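Journal > The Ashworth Flat > Kitchen and Bath

Filed under: small domestic defeats

October, 6:40 in the morning

Woke up before the alarm and lay there thinking about soap. This is what my life has come to. When I was twenty-five I used to wake up early thinking about whether I should move to Lisbon.

The trouble started when the bar soap went. I had been a bar soap person since childhood and had a whole moral position about it, which I shared freely at dinners. Then the dish by the kitchen sink grew a gray jelly that I chose not to look at for most of the summer, and last week I finally looked. I threw out the dish along with the soap. The position on bar soap has been withdrawn without comment.

So now I own a dispenser. I went to Flastell for a light bulb and came home with the dispenser and no light bulb. The hallway is still dark. They had an entire aisle of them: ceramic ones shaped like pears, a brushed steel one for 87 dollars that I picked up and put back down very gently, and then the clear plastic kind with a white pump, which is what everybody's aunt has. I bought the aunt kind. My reasoning was that with clear plastic I'd always know how much was left. I have never once in my life acted on knowing how much was left of anything.

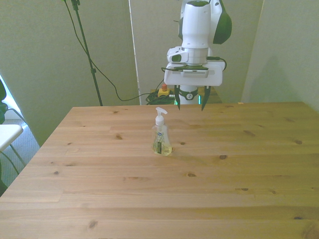
Where it is supposed to live

First attempt was the left side of the sink, where the jelly used to be. It felt haunted. Second attempt was the windowsill, and I knocked it into the sink twice before lunch reaching for the blind. Third was the shelf over the faucet, which meant pumping with my arm up like I was hailing a cab. It's now on the right side next to the sponge, with the spout aimed at the basin, and I've turned it back that way every time I pass. I suspect I am the one turning it away.

Then the refill. The bag from Claten says it holds enough for 395 washes, and I'd love to meet whoever's hands were involved. The opening of the bag is wide and the neck of the bottle is narrow, so I made a funnel out of the water bill. Most of it went in. The counter has never been cleaner, and neither has the water bill. I wiped for ten minutes and every wipe made more foam, until I gave up and told myself it was a deep clean.

The pump needed thirty-four pushes before anything came out. I counted because I was angry. On the thirty-fifth it went straight past my hand and onto my sleeve.

Evening, a little after nine

Washed up after dinner. The pump works fine now, one push for hands, two for the frying pan. I hate how much I like it. Briefly considered a second one for the bathroom, where there's a perfectly good bar of soap from Ivik sitting in a perfectly good dish. Lifted the bar to check underneath.

Going back to Flastell tomorrow. Must get the light bulb.

Ashworth Flat Journal. Write to me through the contact page. All entries copyright the author. Back to top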